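Hotgate Community Help > Woodworking > Finishing and Fit

Pegs seize in their holes after painting, and worse in damp weather

Chathurika Haque
Posted February 7, 2022

I make shape puzzles for a toy library: a flat board with cutouts, and solid blocks that drop into them. The blocks are maple, the boards are birch plywood. I cut the openings from a template with a router, sand the blocks to size, and test every block before any finish goes on. At that stage they all drop in under their own weight.

After painting, the round ones drag. The square ones are usually fine if the corners have been eased, but a round block will go halfway down and stop. I use Noltero water-based enamel, two coats on the blocks and two on the boards, sanded with 400 grit between coats.

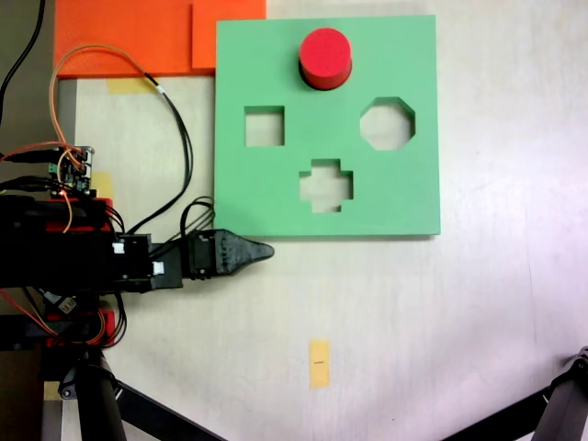

The second problem is seasonal. A batch that passed in October came back from the library with several blocks jammed so hard that they had to be pushed out from behind. The building dates from 1910, and the storage room is unheated. Blocks from the same batch that stayed in my shop still fit.

How much clearance should I leave before painting, and is there any point in sealing the inside walls of the cutouts? I would like to avoid making the fit so sloppy that the blocks rattle.

Noemi Ferri

You have two causes and they should be measured separately.

Paint first. Film thickness counts twice on the block (once on each side) and twice again on the opening. If each surface carries the same film, total loss of clearance across the diameter is four times that film. Brushed enamel also collects at edges, so the number at the rim of the hole will be higher than the number on the flat. Measure a bare block with calipers, paint it on your normal schedule, let it cure fully and measure again. Do the same with a test hole. Use those differences and ignore the figure on the can, which assumes a sprayed coat.

Now the wood. Maple moves across the grain and hardly at all along it. A round block cut with its grain lying flat becomes slightly oval as it takes on moisture, and an oval in a round hole binds at two points. Turn the block from stock with the grain running along its axis and both directions of movement are across the grain. It will still swell, and a bit more on one axis than on the other, but the difference is smaller. Plywood is fairly stable in the plane of the sheet, so the hole does not grow to match the block.
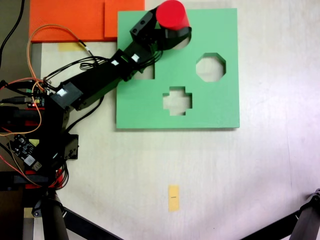 Leave the total paint allowance, then add seasonal movement based on the wettest place the puzzle will be stored. Your shop is the wrong reference for that. Put a cheap hygrometer in the library's storage room for a few weeks in the damp part of the year and condition a couple of test blocks there.

On sealing the walls: yes, but with thin shellac, wiped on and wiped off. It slows moisture uptake in the edge plies and adds very little film. Keep the enamel out of the cutouts altogether. A small chamfer on the bottom edge of the block and the top edge of the hole will also do more for entry than extra clearance.

One more thing -- let the enamel cure. Touch-dry enamel sticks to itself under light pressure. I wait roughly 3 weeks before two painted faces are left in contact.

Terora

Had the same thing with drawer knobs. Rub candle wax on the sides. Works for a while, then you do it again.

Chathurika Haque

Thanks. I measured one bare block against one painted block, and the paint alone takes up most of my gap. The grain does lie flat in the round ones -- I had been cutting them from board offcuts with a hole saw. I'll turn the next set from square blanks and leave the cutout walls unpainted. Wax is out for me because the library washes everything.

Noemi Ferri

If they get washed, seal the end grain as well. Both ends, before the first coat of enamel.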